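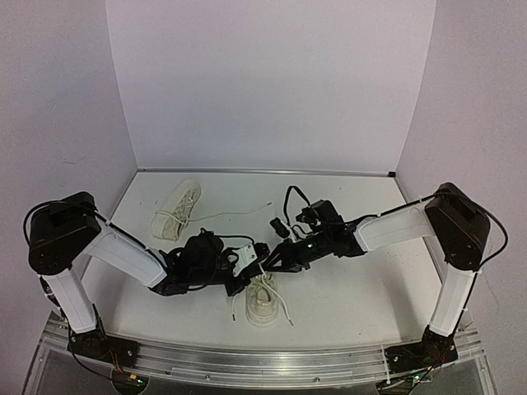
Cream sneakers, two, on the white tabletop.

Home | Sites | Checklists | Login
Search checklists...

Skuma betting lounge, Firkgate branch. Pre-opening inspection, 2022-02-27

1. License displayed at entrance - OK. Frame cracked, still readable.
2. Age check sign at door - OK
3. Self-exclusion leaflets - LOW. 2 left in the rack. Nundwood branch has spare, ask them.
4. Terminals powered and sealed - 33 checked, 6 with seal lifting at the corner. Reseal before open. Not fail but close.
5. Terminal clocks match the till clock - FAIL. Row by the window is slow. Needs doing today, bet times go on the slips.
6. Payout limit notice - old one still up, says 455. Take down, new one is in the office drawer
7. Fire exit, rear - clear now. Was blocked by stools when I got here, moved them myself. Second visit running!!
8. Extinguishers - in date. Tag missing on the one by the counter.
9. Cameras over cash desk - OK, recieving picture on all.
10. Cash desk panic button - tested w/ alarm company on phone, OK
11. Online sign-up kiosk - not tested, no login. Pattinasarany to send one.
12. Restrooms - light out in the men's. Floor ok

Overall: open with conditions. Items 4, 5 and 6 before doors, rest by end of April. Recheck item 7 without callng ahead.

Comments (2) | Shares 6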